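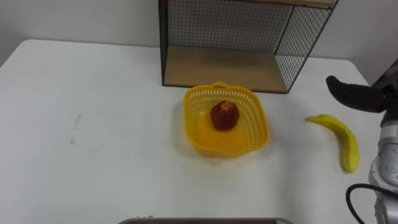 In Defense of the Fruit Basket on the Table

The Malness Household Review has received a steady run of letters since May on the storage of fruit. Most correspondents favor the refrigerator drawer. This publication respectfully takes the opposite view. Fruit intended for daily eating should be kept on the table, in an open basket, where members of the household will see it.

The case rests first on habit. People eat what is in front of them. An apple placed at the back of a drawer is forgotten until it has softened, and the household then concludes that it does not care for apples. The same apple in a bright basket is taken by the first person to pass.

The choice of basket deserves more attention than it usually receives. We favor plastic with pierced sides. Air moves through the openings, the basket can be rinsed in the sink, and a strong color such as yellow is easily found against a white tabletop. Wicker is handsome, but it holds crumbs and is difficult to wash after a spill. Deep bowls encourage stacking, and the fruit at the bottom suffers for it.

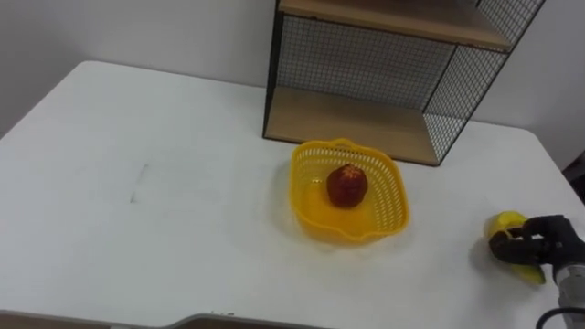 Bananas remain the point of dispute. The household survey conducted by Planby drew 500 replies, and many of those who replied insisted that bananas be kept apart from all other fruit. We accept the reasoning for a large supply. For a household of 4 that shops often, we consider the rule excessive - a banana set beside a red apple in the morning will generally be gone by evening.

A small wire shelf against the wall, with wooden boards, makes a sensible companion to the basket. Reserve fruit may wait there, in a single layer, until there is space below. The basket itself should hold no more than 5 pieces. A crowded basket is seldom inspected, and one spoiled piece goes unnoticed among the rest.

Kwon and Grirkon, September 2019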